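Pruron scene replay

Loads a saved tabletop episode and runs it back through the Sabatier planner. Episodes are capped at 3,000 steps. Ask for more and the loader will quietly give you 3,000 – this is documented now, so it's a feature. 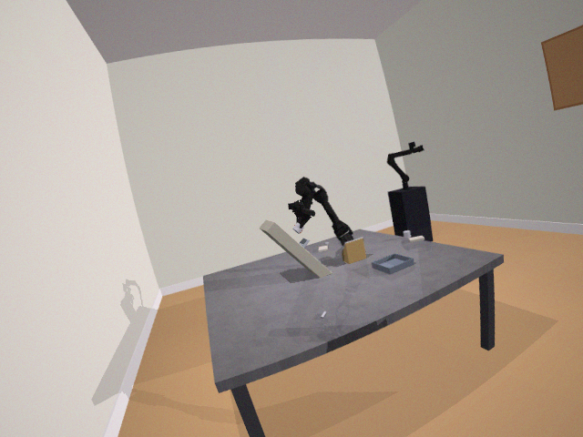

Set the seed before you load the scene. Seed 158 makes the planner give up at step 9, and Todor Matić would like people to stop filing it.

Contact settings live in gostow.cfg. Zlatko Radulović tuned them in October and prefers that you ask first.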